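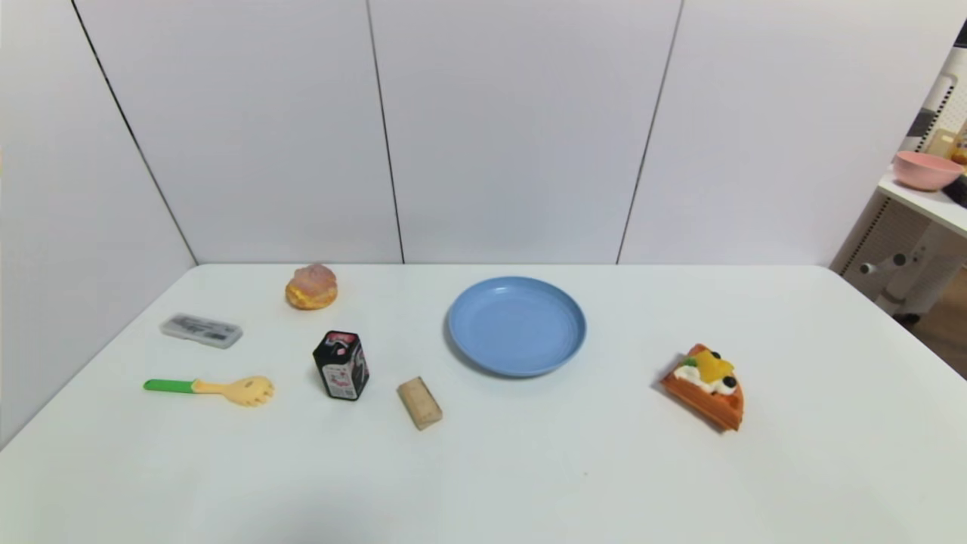
3.2 Selection of the objects

The objects for the study were taken from the Drevon collection, which contains 244 small household and play items. The collection was put together over several years in Rikau, and it was not planned for research. Many pieces came from toy kitchens, others from stationery drawers and from packaging which would normally be thrown away. We kept this uneven character because a real table that waits to be tidied is also uneven. A set that is made only of plates and cups gives a clear answer to the question "where does this go?", and then there is little to study.

From the collection we chose objects by three rules. First, an adult must be able to take the object between two fingers or in one hand. Second, the object must stay where it is put, so balls and loose beads were removed. Third, at least one part of the set should be difficult to name. The last rule needs some explanation. In the first round of naming, which we did in December, people gave very stable names to plates, and much less stable names to small blocks and to kitchen tools of toy size. The beige block which can be seen in Figure 4 was called a cork, a piece of wood, a sponge and, two times, an eraser. The green-handled tool in the same figure was called a spatula by some and a fork or a pasta server by others. We did not correct these names. Each name was written down as it was given, and the objects were later grouped by the names and also by their form.

Play food was treated as a group of its own. It has a double position in a household: it looks like something for the kitchen, but it is usually kept with toys. In the pilot at Ulside, this group produced the longest discussions between persons who tidied the same table. A cream puff with a golden-yellow body and a pinkish top was put on the plate by one person and taken off again by the next, who said that toys do not belong on plates. For this reason we decided to use pastries in every mixed layout, together with at least one object for serving and one object of packaging. In Figure 4 these roles are filled by the cream puff, the light-blue plate, and the small black carton with the peaked top. The clear flat case with the gray label was added as an object that has no relation to food.

3.3 Table and layouts

All layouts were prepared on the same white table, which stands against a paneled wall. We tried a patterned tablecloth in the pilot but gave it up, as people began to follow the lines of the pattern when they placed the objects. On the white surface such an order was rare. The light was kept at 500 lux at table height. This value was checked before every session, and the shadows of the objects stayed soft enough that they did not disturb the judgment of distances.

Two types of layout were used. In the mixed layouts, the objects were distributed freely, with no object on top of another one and with different directions for the long objects. In the sparse layouts, the area near the middle was left mostly free. The purpose of the sparse type was to see if an object is judged as "left behind" when it has few neighbors. Baked goods are well suited to this question – one piece of cake on a table is easily understood as the rest of a meal. The small orange pastry in Figure 5, with its nearly rectangular, cake-like form, is from this group.

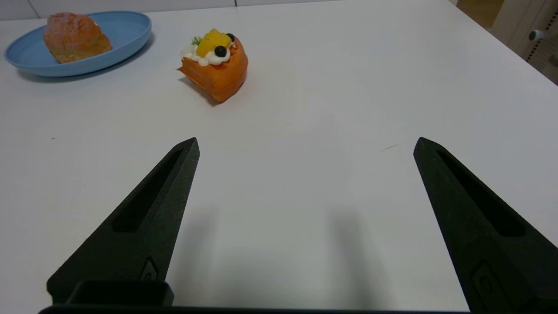
The position of each object was marked on a paper plan, which we call the Roman plan after the numerals on its edges. The plan divides the table into a near zone, a middle zone and a far zone. It does not give exact distances, and we consider this sufficient for our question, which concerns the order of the objects and their grouping.

3.4 Collection of the judgments

There were 30 participants, and together they gave 2,000 judgments. For every object the participant answered if it should stay on the table, go to the kitchen, go to the toys, or be thrown away. A fifth answer, "I would ask first", was added after the pilot. It was chosen more often than we expected, above all for cartons and for cases with a printed label. Several participants explained that they would not throw away packaging before they knew if there was still something in it. These remarks were noted on a separate sheet and are discussed in Section 5, together with the differences between households with and without children.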